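The Handoff Hour

Most parenting plans spell out who has the children on which nights. Very few say how the children get from one house to the other, and family mediators report that a large share of follow-up disputes begin in that gap.
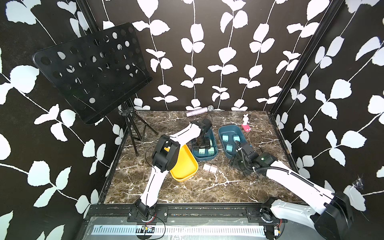
Saranya Achari
Contributing Editor, Family and Household

17 Oct 2018

A handoff has three parts: the hour before departure, the exchange itself and the first hour in the receiving house. Parents tend to plan only the second. Normunds Priedītis, a mediator who has worked with separated couples in Zunditov for seven years, asks his clients to write down all three before they sign anything.

The hour before departure should be dull. Packing is finished the previous evening. New activities are not started, and serious talks wait for another day. A child who is pulled away from a half-finished board game will usually blame the parent who is at the door.

For the exchange, Priedītis prefers what he calls a receiving pickup: the parent whose time is ending drives the child to the other house. The child is delivered and does not have to be collected. Where relations between the parents are poor, school is the better exchange point -- one parent drops off in the morning, the other picks up in the afternoon, and the adults do not meet. Either way, the exchange should take less than five minutes. Money, grades and schedule changes go into a written message sent at another time.

The third part takes the longest to settle. Younger children may cling or cry. Older ones go to their rooms and close the door. Neither reaction is evidence about the other household, and questions about what went on there should be held back until the child raises the subject. A fixed first activity helps. In one family Priedītis worked with, it was always soup.

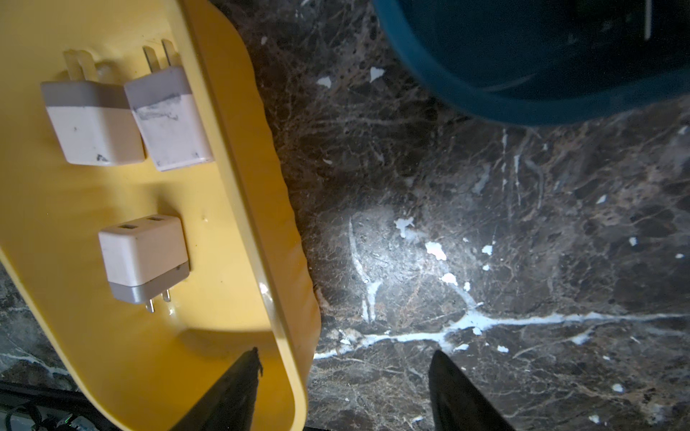 Belongings are a separate matter and deserve their own page in the plan. The working rule is that anything used every day is owned twice, and anything a child is attached to travels. Toothbrushes, pajamas, basic school supplies and rain boots stay put. The stuffed rabbit goes in the bag. Medicine travels by hand, adult to adult, with the time of the last dose written on a card.

Duplication costs money, and the plan should say who pays. Rasmus Ozoliņš, a father of two in Brarnent, kept receipts for the first year and arrived at a total of 900 dollars, most of it winter clothing. He and his former wife now split such purchases evenly every April, when the outgrown coats are sorted.

Clothing that drifts from one house to the other is a common source of friction. A standing return date, once a month, works better than a request each time. Labels with the name of a house on them should be avoided. The jacket belongs to the child.

Plans also age. A schedule written for a four-year-old will not suit a child of nine with practice on two evenings, and a review clause -- once a year, in writing -- allows changes without reopening the whole agreement.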